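4.2 Wrist cameras versus the head camera

We ran the Zernis and Flemari controllers on flat links, 166 grasp attempts with one and 164 with the other. The missing two belong to a tripped breaker in May. Both controllers saw the same views (Figure 3), and both had opinions about them.

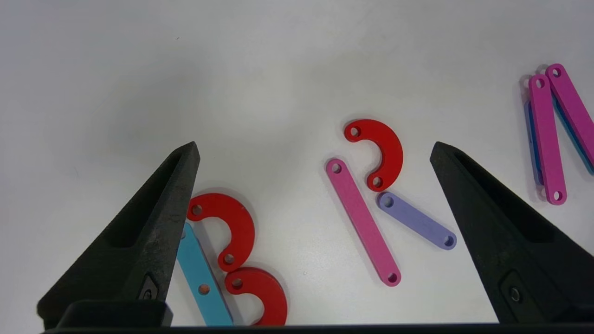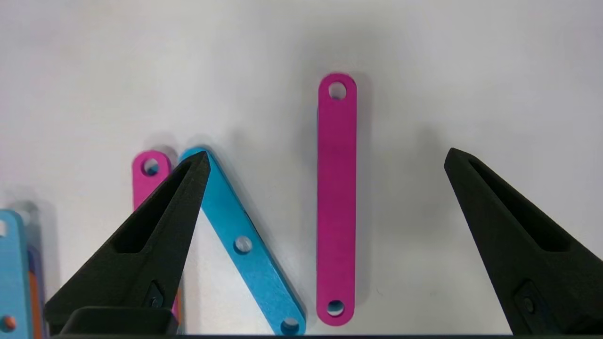
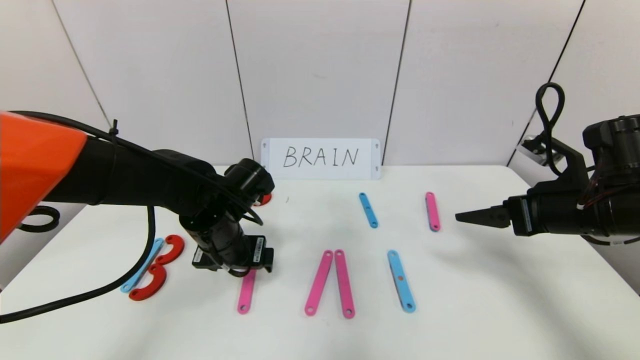
Figure 3. Links on the white tabletop. First and second: wrist views, gripper fingers at the bottom. Third: head view with both arms.

Flemari, given only the head view, closed on bare table 12 times, each time with great confidence. Adding the wrist views helped most where links overlapped.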